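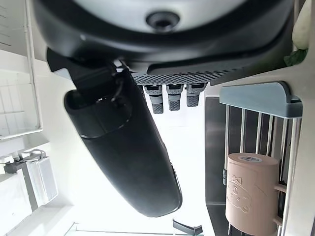 Verna Park wrote in to ask whether Clesari is worth learning if you already get by fine with plain old virtualenv and a folder full of shell scripts, and could I please skip the part where I say "it depends."

OK Verna, yes! Mostly yes. I've had it on my work laptop since October and moved four projects over, so I've got opinions.

Clesari is a little command line tool that sets up a Python web project for you. You run

 clesari new ovbridge

and it makes the environment, installs what you asked for, writes a settings file and starts a git repo. Ovbridge is my booking app (still not finished, don't ask) and the whole setup took 47 seconds on hotel wifi. My own scripts used to need a few minutes and at least one typo.

The thing I use most is the lock file. Every package gets pinned, and `clesari diff` shows you what changed since your last install in plain text you can read. I found a bad minor upgrade that way in no time, after a whole evening of blaming my own code!

Now the grumbling. The error messages are rough. If your config has a tab where it wants spaces, you get 110 lines of traceback and the useful bit is somewhere in the middle. The docs have a nice first page and then kind of wander off. And the plugin for Ruvby, the task runner I like, only works if you install it first, which I found buried in an old issue thread.

Windows support is there, but I only tried it once, on my brother's machine, and the colors came out as garbage characters. Everything ran though.

It's free for solo use. The team plan is around 27 dollars a month and I haven't needed it. The folks at Ostrowski, where I do some contract work, pay for it and mainly seem to use the shared templates.

If you try it, run `clesari check` before you commit anything. I still forget half the time.

Version I'm on is the one from 10 Mar 2017.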